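4. Comparing two grippers on the same arm

This section explains how to compare the Drondura finger gripper with the Biltell suction tool on one arm. Read section 3 before you start. The arm must be calibrated and the controller must run in Manual mode.

You need:
Both tools with their adapter plates
The wrist camera and its short cable
Hex key, 3 mm
The Indari test sheet, one copy for each tool
At least two cardboard boxes of the kind you will handle later

4.1 Mounting the first tool

1. Move the arm to the Service position and wait until the status light is steady.
2. Press the emergency stop. Keep it pressed during all mounting work.
3. Place the tool on the flange so that the pin enters the hole. Do not use force. If the tool does not sit flat, remove it and clean both surfaces.
4. Tighten the four screws crosswise, first by hand and then with the hex key.
5. Connect the tool cable, then the camera cable. The plugs look similar, but the camera plug has a gray ring.
6. Release the emergency stop and select the tool in the menu Tools > Active tool.

CAUTION: A wrong tool selection gives the controller a wrong weight. The arm can then drop by several centimeters when the brakes open. Keep your hands away from the area under the wrist.

4.2 Setting the camera

1. Open the Camera page and set the rate to 20 pictures per second.
2. Turn the camera in its holder until the tips of the tool are visible with the arm in the Ready position.
3. Rotate the wrist slowly from one end of its range to the other. Watch the camera cable. It must not become tight at any point.
4. Lock the holder and save the view under the name of the tool.

Note: A part of the tool or of the wrist cover will always stay in the view. This is normal. What matters is that you see the contact point during the approach.

4.3 Running the test

1. Put the first box on the table, inside the marked area.
2. Load the program COMPARE and set the number of cycles to 40.
3. Set the speed to 20 percent for the first three cycles. If all of them run without a stop, raise it to the working speed.
4. After each stop, write the cycle number and the error code on the test sheet before you press Resume.
5. Repeat the test with the second box, and then with the second tool. Use the same boxes in the same order.

The log keeps the last 299 cycles – older ones are overwritten without a warning. Export the log when you change the tool.

Note: Do not compare results from different tables. A shiny surface can disturb the box detection, and the two tools will then not be judged under the same conditions.

4.4 Reading the results

Compare the number of stops first and the cycle time second. A fast tool that stops often is slower in a full shift. Look also at the boxes themselves, because fingers can press a mark into soft cardboard and suction can pull off a label.

If both tools give the same number of stops, repeat the test with the Bunnag controller profile "Soft approach". Send the sheets and the exported logs to Anathi Ntuli before the end of May, with the saved camera view for each tool.

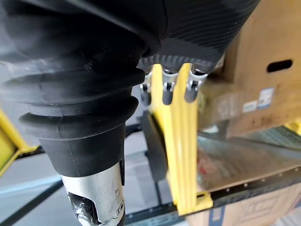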